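Chapter 4
Two Arms, One Job

I was sixteen when I joined the robotics club at Pelgate, and I thought the hard part would be building the thing. Wrong! We had our two arms bolted up and moving by June. Then Abilio Salcedo, who ran the club, asked us to get them to handle something made of cloth and tubes, and that was the rest of our year gone.
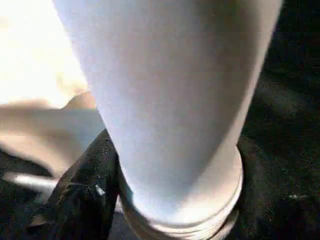
A rigid part is kind to you. Its shape stays put, so if your program knows where one end is, it can work out the other. Fabric has its own ideas (we called ours Millia, after my aunt's cat, and spoke to it rudely). Push on one corner and a fold pops up somewhere else, and your lovely stored position is rubbish.

So in this chapter we'll slow down and look at how two grippers can share a job. You'll need your notes on joint angles from Chapter 2, and a logbook. Mine still has a coffee ring over the best page.

Before you start, have a good look at where each gripper meets the work, and at where the cables go when an arm swings across.

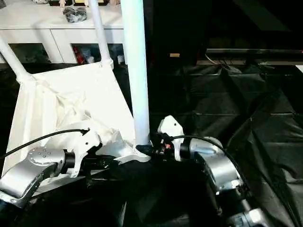
4.1 Who holds and who moves?

Let's begin with the simplest plan. One arm holds still and the other does the moving. Give each arm a name in your code, because "left" gets confusing the moment you walk around the bench.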